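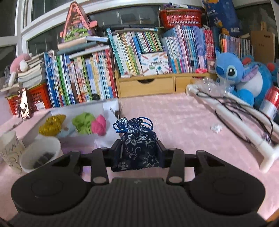 By Glenys Heywood
5 November 2020

Nokow, a small company that wants to sell a tidying robot for family homes, says it has finished the first round of gathering the examples its software will learn from. The round came to 2000 recordings, made since August in people's own rooms with a gripper held in the hand.

The company calls this a milestone. Whether it brings a working machine any closer is harder to say, and Nokow was not keen to be pinned down on it.

The method is simple enough. A person carries the gripper into a room, picks something up with it, puts it somewhere else and does it again. A camera on the tool records each grab. The recordings are then fed to a learning system, called Lutix, that is meant to work out how a mechanical hand should approach a thing it has never met before. No robot arm is needed at this stage, and the company says this keeps the cost down and lets it work in places where an arm would never fit.

A child's room makes a fair test. In one grab from the set, the black fingers have closed on a navy drawstring pouch with a pale floral print, held up over a pink floor mat. Close by are an open box lid with three crumpled balls of fabric in it, gold, green and pink, and a little light-blue figurine. Children's books are packed in behind. A blue plush Stitch sits over on the right, near a white plastic pipe frame with black cords tangled over it.

Anybody who has cleaned up such a room will see the difficulty. The pouch is soft and has a cord that could snag. The cords on the pipe frame look worse. A person knows at a glance which of these things belongs on a shelf and which should be left alone, and the recordings hold only what the person chose to do.

Hendrik Boersma, who runs the recording work at Nokow, said that was the point.

"We want the choices people make," he said in a phone interview. "If you write rules for a room like that, you will be writing them for the rest of your life. We would like the system to pick it up from watching."

Asked how often Lutix can now pick up a soft object on the first try, Boersma said the company was "encouraged" and would put out results when they were ready. Asked a second time, he said he did not have a figure he was comfortable sharing. He also would not say when an outside group might be allowed to run its own tests.

What he did share were figures on the effort. The recordings come from 136 homes. After checking, 438 of them were set aside, mostly for shaky handling or because the fingers blocked the camera's view at the moment of contact. Those will not be used for training, though they are counted in the total the company has been quoting to investors. Boersma said the total was described as "recordings made" and that he saw nothing misleading in it.

The homes themselves raise another question. Nearly all belong to employees, their relatives and friends of the firm. Most are in the same two towns. A system raised on such a diet may do well with the kinds of toys, shelves and floor coverings found in those houses and badly everywhere else. Boersma agreed that the group was narrow and said a wider round was planned, with households recruited through an outside agency.

Privacy came up as well. Family rooms are full of personal things, framed photographs among them. Nokow says every household signs a consent form and can ask for its recordings to be deleted. The form, a copy of which was provided for this article, runs to 2 pages and does not say what happens to a system already trained on a recording that is later withdrawn. Boersma said the company's lawyers were looking at the wording.

Nokow is not alone in trying this. De Haan, a rival that builds warehouse equipment, dropped a similar project last year after deciding that hand-held recordings did not carry over well enough to its own machines. A person's wrist bends and corrects in ways that a cheap motor may not be able to copy. Nokow's answer is that its robot, which goes by the name Evora, will use the same gripper, so that the system will at least see the same fingers at work. The rest of Evora has yet to be shown in public. Boersma described it as "a wheeled base and one arm" and said a prototype was running in the company's workshop. A request to visit was turned down.

The next round of recordings is due to start once the new households have been signed up. People taking part will be asked to spend more time on cords, bags and clothing, the items that gave the software the most trouble in the first round. They will be paid by the hour. An earlier plan to pay for each grab was dropped after staff noticed that people were going for the easy things.

No price or sale date has been set for Evora.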